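Lestero changing the boss – anyone else holding?
Posted Friday by odd_lot_olly

Morning all. Woke up to the news that Lestero's chief exec is moving up to the chair and the finance boss gets the top job. Shares down 5 per cent by the time I'd made a coffee. I've got 500 of them, bought back when they were still mostly a soap company, and I can't decide if I'm bothered. Working from home today, so I've been reading the statement in between doing other things.
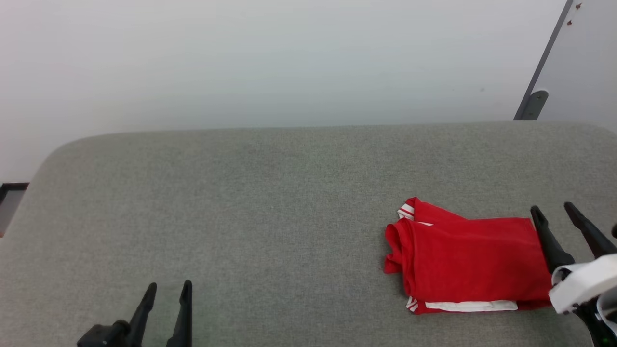
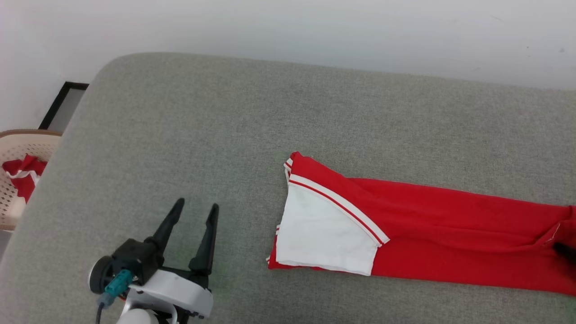

Anyway, the bit that bugs me is the handover. The old boss stays on as executive chair for 12 months, "to support the transition". So who's running the place? If the new one wants to sell off the Odlow cleaning brands, which everybody has been asking for since January, does she have to get it past the person who bought them?

What are you lot doing, sitting tight or selling?

---

pennyshare_pat
Sitting tight. It's an inside appointment, the dividend wasn't touched and they kept the forecast where it was. A 5 per cent drop on that is just people being jumpy. I topped up at lunch.

---

brackenfold
Can't agree with Pat, sorry. I've been through this with Wanyama. Same set-up, old boss upstairs in the chair, new one downstairs, and for a year they did nothing at all because neither wanted to upset the other. I had 2,000 shares in that and it was a miserable wait. Sold in the end, at a loss.

---

pennyshare_pat
Wanyama was up to its neck in debt though. Lestero isn't. You can't blame all that on who sat in which chair.

---

brackenfold
I'm not blaming all of it on that. I'm saying it didn't help. And have you looked at the Odlow numbers? Sales down again, prices up again. You can only put up the price of washing-up liquid so many times before people buy the supermarket one. I have!

---

tilly_in_the_red
Bit of a lurker here but I used to work at Dekbridge (they make the bottles and caps for half these firms, Lestero included). From where I sat the finance side already made most of the decisions, so I don't think this changes as much as people are making out. She was always the one asking for cheaper caps – take from that what you will.

---

odd_lot_olly
Ha, thanks Tilly, that's more use than the whole statement. Does "cheaper caps" mean good at costs or just stingy?

---

tilly_in_the_red
Bit of both. We did grumble. She paid on time, mind, and plenty didn't.

---

brackenfold
Cutting costs is what you do when you've run out of ideas. I'd want to hear what she's going to sell and when. If there's nothing about Odlow in the next results I'd be off.

---

odd_lot_olly
Think I'll hold till the results and then look again. Pat, what did you pay at lunch, if you don't mind me asking? It's dropped a bit more since.

---

pennyshare_pat
I do mind, now!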